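Movies Should Stop Explaining the Monster

I watched Hivton twice last month, once in a theater with 16 other people and once at home with the remote in my hand. The second time I stopped it at the point where the biologist sits down at the kitchen table and tells everyone what the creature is, where it came from and how it breeds. The speech runs nearly four minutes. Before it, I was scared. After it, I was watching people solve a pest problem.

Hivton is based on a video game I have never played. My nephew has, and he tells me the game explains almost nothing. You find a torn page in a locker, or a recording that stops halfway through, and the rest is left to you. Players have been arguing over the creature for years. The movie settles the argument in one scene, and I can't see who that was meant to please.

The director, Omid Rahimi, made a very good small picture before this one. Zullwood had a cast of four, one house, and something in the well. We never learned what was in the well. I have talked to people who hated that, and they could all describe the last ten minutes to me in detail, years later. I doubt I could do the same for Hivton by December.
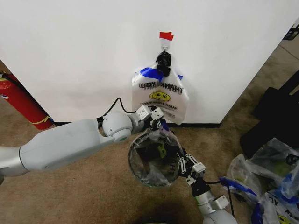

The usual defense is that a big audience needs to know the rules. If the thing can't cross water, tell us early, so we know to worry when the river dries up. I accept that. Rules are useful, and a good script can show one in a few seconds: the creature reaches the bank and stops. What I object to is biography. Knowing that it came from a mining colony, that it was bred by a company and that the company had a bad board of directors does nothing for the river.

Prasanna Gunawardena, who wrote the script with Rahimi, clearly knows this. The first half hour is close to silent. Hala Badawi, as the colony's medic, works out that the sick are being kept alive on purpose, and she does it by looking at a row of beds. She doesn't say a word about it. Then the biologist arrives and the movie starts talking -- and it doesn't stop until the credits.

Some of this is money. A picture that opens on 2,793 screens gets tested, and people at test screenings are handed a card that asks if anything was confusing. Of course something was. It's a monster movie. Being confused is part of what I paid for, but there's no box on the card for that.

I'd like to see a cut of Hivton without the kitchen table. It would be four minutes shorter, and the ending, which is well staged and badly undercut, might work. If Rahimi goes back to small houses and deep wells for his next one, I'll be there on opening night.
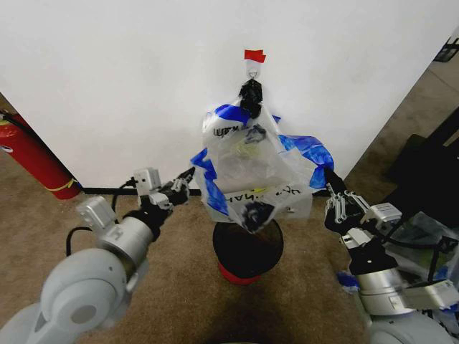

Clear plastic bag with blue tape, hanging from a metal hook.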